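Facilities > Drarkstead Office > Checklists > Shared desks, second floor
Search this site Enter keyword Go
Posted in March by the Drarkstead desk safety rep

Shared desk inspection, row 4. Comments are mine and may be ignored, as they were last time.

1. Cable trough closed or tidy
FAIL. Blue network cables knotted together like leftover spaghetti. They are at least inside the trough, so half a point, if we gave half points.

2. No cables across the work surface
FAIL. Black ones run over the desk on their way to the trough. Please route them along the back edge.

3. Computer tower stable, power lead not strained
PASS. Rear ports face left, so go easy with your elbows.

4. Hand tools on the mat when not in use
PASS. Pliers were on the green mat, right-hand panel. Close the handles when you put them down – splayed handles catch sleeves.

5. Pen cups and small containers
COMMENT. The orange cup with the square holes is fine for pens. It is not fine for screws, which are smaller than the holes. See Folport work order 137 for how we learned this.

6. Paperwork in tray
PASS. One sheet, very small print. I assume it says something important.

7. Keyboard clear of tool area
PASS.

8. Fire extinguisher tag current (Oshima unit 28, end of row)
PASS. Best-behaved object on the floor.

9. Rirkon step stool returned to closet 321
FAIL. It has never once been returned to closet 321.

Fixes to items 1 and 2 by the end of the month, please. Cable ties are in the supply drawer.
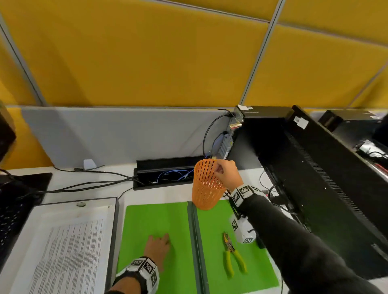 Drarkstead row 4 reply: the drawer has been out of cable ties since we fixed items 1 and 2 the last time. Can we order the reusable kind? Also, closet 321 is locked, so the stool lives where it lives.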